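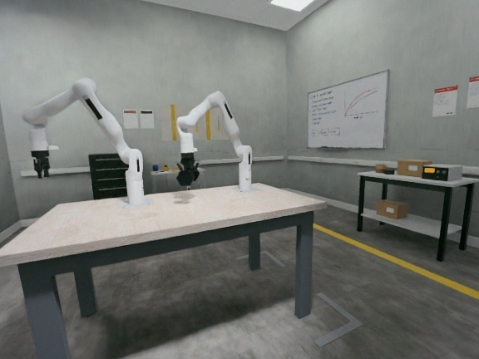

Stestden Zellplaner im Test: Was die Planungssoftware vor dem Kauf von zwei Armen bringt
Freitag, 23. November 2018
Von Gülizar Gezer

Wir wollten für die Vormontage zwei Roboterarme auf einem gemeinsamen Tisch beschaffen. Das Angebot von Indgate lag seit September vor, offen waren Reichweite, Tischgröße und die Frage, ob beide Arme denselben Greifer bekommen. Uthai Khamphan aus dem Einkauf wollte keine Bestellung ohne Layout unterschreiben. Also haben wir den Zellplaner von Stestden lizenziert, 601 Euro für ein Jahr und einen Arbeitsplatz.

Einrichtung
Die Installation dauerte einen Vormittag. Arme und Greifer kommen aus der mitgelieferten Bibliothek, Tische lassen sich frei bemaßen. Im gezeigten Stand sitzt ein Sockel nahe der Tischmitte, der andere hinten rechts. Links ein Parallelgreifer, rechts ein Mehrfingergreifer. Der linke Arm reicht dabei über das Tischende hinaus, man könnte dort also auch neben dem Tisch ablegen. Auf diese Variante wären wir auf Papier kaum gekommen.

Möbel, Whiteboard, Poster und Bodenmarkierungen kann man ebenfalls setzen. Für die Kalkulation ist das unnötig, für das Gespräch mit der Werkleitung war es nützlich.

Kosten
Die Stückliste wird als Tabelle ausgegeben. Bei uns fehlten darin die Montageplatten, die Flikberg mit 242 Euro je Sockel anbietet. Auch Kabelwege, Schutzeinrichtung und Abnahme muss man selbst nachtragen. Wer nur die Tabelle ins Budget übernimmt, liegt zu niedrig. Die Einweisung kostete noch einmal 577 Euro und war für Einsteiger zu knapp.

Was stört
Die Kollisionsprüfung rechnet langsam, sobald beide Arme gleichzeitig fahren. Beim Wechsel des Greifers geht der eingestellte Werkzeugpunkt verloren. Der Support hat darauf nach zwei Tagen geantwortet, eine Korrektur ist angekündigt. Die deutsche Oberfläche ist lückenhaft übersetzt.

Bewertung
Vier von fünf Punkten. Für eine einzelne Zelle mit einem Arm reicht eine Zeichnung. Ab zwei Armen würde ich die Lizenz wieder einplanen, und zwar vor der Angebotsrunde.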